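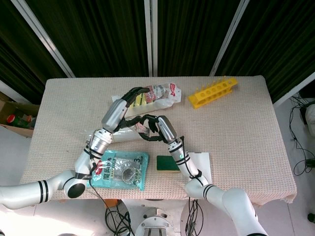

May, bench notes, cleaning consumables

Started 14:10. Table cover is the beige coarse-weave cloth, laid straight over the top without the backing sheet. It sags a little at the front edge. Macarena Valcárcel wants it pinned; I have left it for now, as pins catch on film packaging and I would sooner have a slack edge than torn bags.

Subject for this session: bagged sponges, yellow and green, in clear plastic film with the red and white label. Purpose is to settle how we store and issue them. At present they come out of the Drernow cupboard a bag at a time, get opened at whichever sink is nearest, and the remainder goes missing.

Stock position. Naledi Sibiya's sheet gives 1,695 sponges issued since the sheet was started. The Jalledine order adds 200 on the next delivery. Finel quoted for the same quantity but with a lead time of 8 weeks, so no change of supplier.

Film. Noisy, creases readily, and holds the crease. Glare off the creases makes the small print on the label slow to read under the bench lights. Turning the bag so the label faces up and to the right helped a bit. For the shelf I propose label end outwards, always, so that stock can be checked without lifting anything down.

Flattening. Pressed one bag by hand to see how far it would go before the seam complained. Sponges give well but recover as soon as the load is off, and the bag takes the air back in through a pinhole near the seal. No gain in shelf height unless the bags are kept under a board. Candela Toledo suggested pricking them deliberately and strapping them in stacks. Tried with one stack of 6 under a webbing strap. It held for the afternoon, but the bottom bag had a split along the fold by 16:30. Not recommended.

Opening. Scissors across the label end give a clean mouth that can be folded over and clipped. Tearing runs down the side every time and the bag is then useless for storage. Scissors to live on a hook by the cupboard. Blair Sutherland has a spare pair.

Cutting dry for the small fixtures: bread knife, green side down. Cutting from the yellow side drags the scourer off at the corner. Half sponges are fine for the Aranda trays, quarters are too small to grip with gloves on.

To do
Clip for each open bag, any sort that closes flat.
Board for the lower shelf, offcut will do.
Ask Naledi Maluleke whether the sink by the door can have its own tub, which would stop most of the opened bags wandering.
Wash the table cloth before the next session, cool, no softener. Measure it before and after.

Stopped 16:50. Split bag decanted into the grey tub and marked as open stock.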